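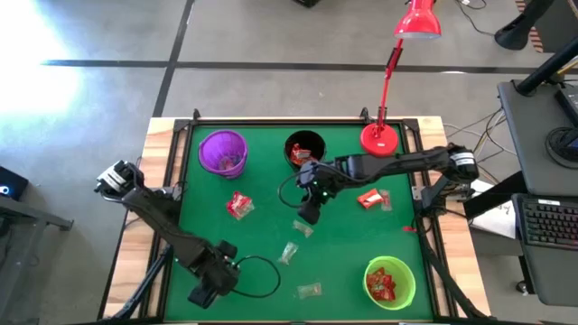 It used to be that you sorted all day and by the end your thumbs hurt, one of the sorters on the early shift told me, and now my thumbs are fine and my eyes hurt. She was eating a sandwich in the break room at Brorkura when she said it, and the two coworkers at her table nodded. One of them added that the eyes were easier to fix. She had bought reading glasses.

Brorkura handles returned snacks in a long, low building outside Stornar. Stores send back cases that were crushed, opened or mislabeled, and the company takes them apart. Packets that are still good go into mixed boxes for discount chains. The rest is written off by category, so the maker can be billed or credited. All of it was done by hand for as long as the company had existed. On a normal day the building takes in 370 cases, and on the days after a holiday it takes in more than it can clear.

The robot arms came in last August. They work in pairs, one on each side of a bench topped with a green mat, and they pick packets off the mat and put them into buckets and bowls. The containers are ordinary household ones. At one bench there is a purple bucket, a black one and a lime-green bowl, with a red desk lamp in the corner. The software that tells the arms what to do is called Ren, and by now people use that name for the whole setup. "Ren's stuck" is something you hear a lot before lunch.

The trouble is mostly plastic. A box is easy for a gripper with two fingers. A half-empty bag has no fixed shape, and a clear packet on a bright surface can be hard to tell from glare. The lamps were added for that reason after the sorters complained that the arms kept closing on nothing. Moving a lamp a few inches can change how a morning goes, and the sorters are the ones who move it.

What changed for them is easiest to see by following one shift. It starts at 7. In the old arrangement, each sorter took a cart of cases to a table and worked through it alone. Now the sorter opens the cases, shakes out the contents a handful at a time and spreads them on the mat. The arms go to work while she opens the next case. When an arm misses, she waits to see if it tries again. If it misses a second time, she can pick up the packet herself after pressing a pause button, or she can take the controls and guide the arm through the pick. The second way takes longer. It also gets recorded, and the recordings are used to improve Ren.

That second way is where most of the arguments have been. Sorters are still measured on cases cleared, and guiding an arm costs time. For the first two months, people who took the trouble to teach the machine had worse numbers than people who reached in and grabbed the packet. One man said he stopped guiding altogether and told his supervisor so. In the end the company changed the sheet. A guided pick now counts as work in its own column, and the sorters say the column is looked at, though they don't all agree on how closely.

Pay went up by a small step for those trained on the benches. Everyone on the early shift was offered the training, and most took it. Four people asked to stay at the hand tables, which still run for the Dodik line, a brand of filled wafers that come back broken more often than anything else in the building. A broken wafer leaks, and the grippers don't do well with grease. The hand tables are also quieter, and one of the four gave that as her whole reason.

The late shift starts at 2 and is smaller than it was. No one was let go, according to the company, and the people I spoke to agreed that this was true. They also pointed out that when workers left, their places were not filled. The late crew used to have enough people to cover each other's breaks. Now a break means a bench stops, and a stopped bench shows up on a screen in the office. "You feel it," said a sorter with long experience at the tables. "There's no rule about it. You just see the light go off on your row and you eat faster."

Management's view is that the benches saved the contract. A competitor had offered to do the same sorting for less, and Brorkura's biggest customer was ready to move. The plant manager said he would have preferred to buy a finished system, but the ones he was shown were built for boxes and bottles, and he couldn't find one that could handle a limp, shiny bag at a price he could pay. So the company bought small arms and set them up on plain benches with wood strips down the sides. The cables still run across the floor in places. The safety walk in the spring listed them as the first thing to fix, and some have been moved overhead.

He was direct about the numbers. An experienced sorter working alone is faster than a bench. The benches make sense because one person can keep an eye on more than one, and because the sorting is more even at the end of a shift, when tired hands begin to toss things into the wrong bin. He would like to reach 100 cases per bench in a shift. They aren't there, and he wouldn't tell me how far off they are.

Some of the changes are ones no one planned. The sorters used to talk all day across the tables. The benches are set farther apart, and a person watching two arms doesn't look up much. A few of the women who started together have begun coming in early to have coffee, since they no longer get to talk while they work. On the other hand, two sorters who had been close to leaving with bad wrists are still there. One of them had been told by her doctor to find something else to do. She now runs a bench near the door and has become the person others call over when Ren gets confused by a new kind of wrapper.

I watched her deal with one of those calls. The packet was clear, with a thin silver edge, and the arm had gone past it more than once. She turned the lamp away, flattened the packet with her palm, took the controls and brought the gripper down on the edge from the side. Then she put the packet back in the same spot and had the other sorter do it. They went through it several times. A cart of unopened cases was waiting behind them.

The company plans to add more benches along the back wall before the holiday returns come in. The sorters have asked for rubber floor mats to stand on and for the benches to be turned so that people face each other. The floor mats have been ordered. The layout is still being discussed.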